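Riku Ikeda was eating a bowl of noodles when he called me, and he kept eating for the first ten minutes, so forgive me if some of the quotes in here are a bit soupy. He's 2 points off the lead of the Widlow Junior Kart Series with one round left, and he sounded about as worried as a guy waiting for a bus.

"I sleep great before a final," he told me. "It's the weeks off I can't stand. You wash the kart, you wash it again, your mom asks if you're going to wash anything else."

I've been following karting on and off since my own (very short, very slow) career ended in a tire wall, and I don't remember a title fight this close. Riku leads on wins. Bezawit Beyene leads on points, mostly by finishing every single race she starts, and I had to ask him about her.

"She's so annoying to race," he said, and he was laughing. "I mean it as a compliment! You get past her into the hairpin and you think, okay, done. Then she's just there again on the exit. She waits for you to run wide. And I do run wide."

He ran wide at Kaso in the last round, and it cost him the win. I asked whether he'd watched it back.

"Once. Danuta made me."

Danuta Baran runs the Rana team out of two trucks and a shed, and she's been on the phone with me plenty of times this year herself. She's tough on her drivers and she'll tell you so. When I got hold of her later in the week she wanted to talk about brakes.

"He brakes late because it feels fast," she said. "I put his trace on top of Bezawit's and she's slower in and four tenths quicker by the end of the straight. He looked at it for a long time. Then he asked if he could have a sandwich."

Riku says the sandwich part is true. He also says he's changed how he takes that corner, though he wouldn't tell me how, and I tried three different ways to get it out of him.

Money came up too, because in karting it always does. The series champion gets a paid test with Hasard, the single-seater outfit, and for a family like Riku's that's huge. A set of tires and the entry fee for the final come to $3,000 before anybody's bought gas. His uncle has sold a motorcycle. His engine guy, Uthai Wannasri, has been doing rebuilds at night and taking payment "in gyoza, mainly," according to Riku.
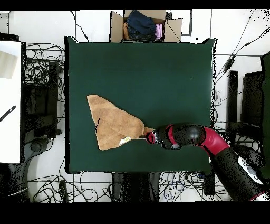
A tan towel on a green tabletop.

So what happens if he doesn't win it? He went quiet for a second there (the noodles were gone by then).

"I'd do another year. I'd be mad for a week and then I'd do another year. I'm 17, I'm not retiring."

And if he does?

"Then I have to learn what a clutch is!"

The final is in September, back at Widlow, with heats in the morning and the main race at 4. Rain would help him, he thinks. Bezawit told me the exact same thing about herself when I bumped into her in the paddock at Kaso, so one of them's wrong. I'll be by the hairpin with a folding chair and too much sunscreen, and I've already promised Danuta I won't ask her anything until the flag drops.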